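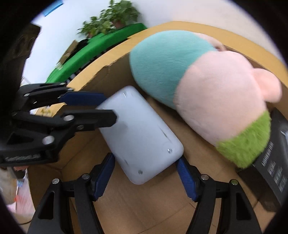 2024-02-23

Right. Packing. Everyone says start early, and I did, in the sense that I bought the tape in June.

So the current state of things is one brown cardboard box with a big plush toy in it and a pale sort of power-bank-shaped thing beside it, and that's the box I've been feeling good about. Soft stuff in with small hard stuff. The theory (Mum's) is that plush is free bubble wrap. You've got to move it anyway, it squashes, and it fills all the stupid gaps that otherwise end up stuffed with newspaper. I've now used it for chargers, the label printer, two mugs and a lamp base I don't even like.

Things I'm learning as I go, no order:

Don't tape the bottom once. Tape it three times. The bloke at Parport, where I get the boxes, sold me a bundle of 27 and said single strip is fine for linens. Linens! As if I own linens.

Big plush first, lying on its side. If you stand it up you get a lovely full looking box with nothing in it. Hard things go down flat on the cardboard next to it, then small plush on top, then give it a shove. If it rattles, open it again. Annoying but do it.

Scuffed things can touch other scuffed things. I spent ages wrapping stuff that already had scratches all over it and then ran out of wrap for the good speaker. Dumb.

Write on the side, not the top. Once they're stacked you can't see the top, obviously, and yet box 9 onwards all have beautiful labels on the lid. Not redoing them.

Then electronics, which is where I lost the arvo. I have a drawer. You have a drawer too. Mine had 19 cables in it and I could name what maybe half of them were for. Ronaldo Brandão, who I shared a flat with years back and who has moved house more than anyone I know, told me to keep the product box for every charger I own, and I laughed at him, and now I'm the one going through the recycling looking for them.
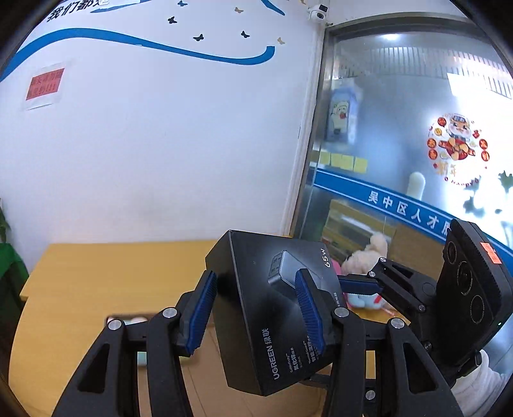
The UGREEN one still has its box, thank god. 65W, the grey one with a few ports on it, and it can do a laptop and a phone off the one wall socket, so that goes in the first-night bag and does not get packed. I mean it. Last move I packed the charger in a box marked MISC and there were six boxes marked MISC.

Rule for me then: anything with a box goes back in its box, and anything without gets a zip bag and a bit of masking tape saying what it is. The zip bags are the Trenus ones, the thick ones with the slider, dearer but they don't split. Anything I can't identify gets one week on the bench and then it's off to e-waste.

Still to do. The butterfly decals on the wall, no idea if they peel off clean or take the paint with them, will try one with the hair dryer on low. The small pastel bits in the tray on the desk, which I keep moving from one end to the other instead of packing. The desk itself, with the curved front, that's a two person job and I'm one person. Cream plush and the blue and pink one are staying out til the very end becuase I need gap fillers for the last box and I always run out.

Also the van. Quote came back at 97 an hour, two hour minimum, which I thought was ok until I remembered the stairs. Going to ring round again tommorow.

If anyone local wants a bookshelf, let me know. Pick up only, bring a mate.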